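Minutes of the January meeting, Vusen Baseball Club
Wednesday, 7 p.m., upstairs room
Chair: Tullio Ferri
Minutes: Eduard Baláž

**1. Minutes of the last meeting**

Accepted with one correction. Under point 4 it was written that the Hikalero game was lost in extra innings. It was lost in the ninth. The correction is made in the club copy.

**2. Report on the past season**

Tullio read the record of the first team and compared it with the season before. The pitching was better than we expected in spring, and the hitting was worse. We left too many runners on base, above all against Hikalero, where we had the bases loaded in three different innings and scored only one run from all of it.

Šindelář pitched 106 innings for us. This is the most by any pitcher in the history of the club, as far as our score books go back. The meeting thanked him with applause. He was not present, as he works evening shift this month.

It was then discussed if 106 innings is too much for one arm. Tullio said that in the second half the fastball was slower and the walks went up, and that he should have taken him out earlier in at least two games. He proposes for the new season a limit on pitches per game, and a rest of five days after each start. The limit would be written in the score book before the game, so that it is not decided in the heat of the moment.

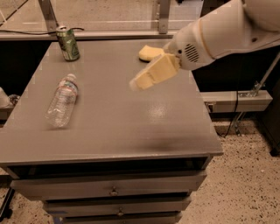
Ferri was asked by one member what happens if the limit comes in the sixth inning of a close game and the bullpen has only one rested man. The same member said he supports the rule, but he wants it to be also valid in the playoffs, otherwise it has no value. Tullio answered that it will be valid in all games, and that in a close game we will have to trust the bullpen.

Decision: the limit is accepted. The exact number of pitches will be set after the spring throwing sessions. One member voted against.

**3. Trade of players with Jaltex**

Jaltex has asked again for our second catcher. In exchange they offer a left-handed outfielder and one younger infielder, both for the full season. By the league rules such an exchange must be registered before the first game, and after this it can't be changed back until the autumn.

Arguments for: we have no left-handed hitter in the bottom half of the lineup, and the outfielder had a good on-base number last year. Our second catcher started few games and he has told Tullio he would like to play more.

Arguments against: if our first catcher is injured, we have nobody with experience behind the plate. It happened to us already two years ago and we lost most of the games in that month, with many passed balls. 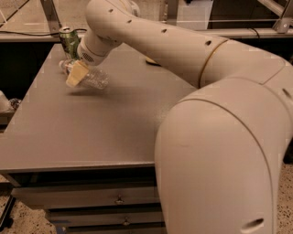
It was also mentioned that the younger infielder is still in school and can't travel to away games on Friday evenings. This makes the offer smaller than it looks on paper. Tullio will ask Jaltex if they would give a backup catcher in place of the infielder. If they refuse, we stay with the players we have.

Decision: no exchange for now. Tullio reports at the next meeting.

**4. Equipment and field**

Eduard presented the list of what is needed before the first practice:

- 66 practice balls (the old ones have loose seams and can be used only for the batting cage)
- 2 sets of catcher's gear, one of them in youth size
- new netting for the left side of the backstop
- chalk for the lines, same amount as last year

The price is around 900 euros without the netting. For the netting we have only one offer and it was found too high. Eduard will ask for a second one. The balls and the gear can be ordered now, so that they arrive before the indoor practice ends.

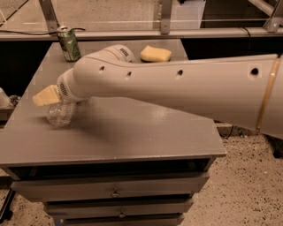
*Gripper with a pale yellow block, above a plastic bottle.*

The mound was measured after the last home game and it is too low on the front side. The umpires had complained of it in summer. Clay must be added as soon as the ground is not frozen. Five members gave their names for this work.

**5. Indoor practice**

The gym is ours on the same evening as before. Pitchers and catchers start half an hour earlier than the others. Hitting off the tee only, no live pitching, as agreed with the school. Players are asked again to wear clean indoor shoes.

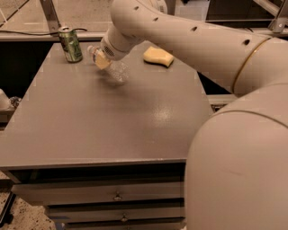 **6. Other matters**

The question of the scorekeeper is still open for away games. At home I will continue to do it myself. Whoever wants to learn can sit with me in the preseason games, and I will bring a spare score book.

The lineup for the first preseason game will be sent by Tullio one week before. Absences should be written to him, not to me.

The meeting ended at 8:50 p.m.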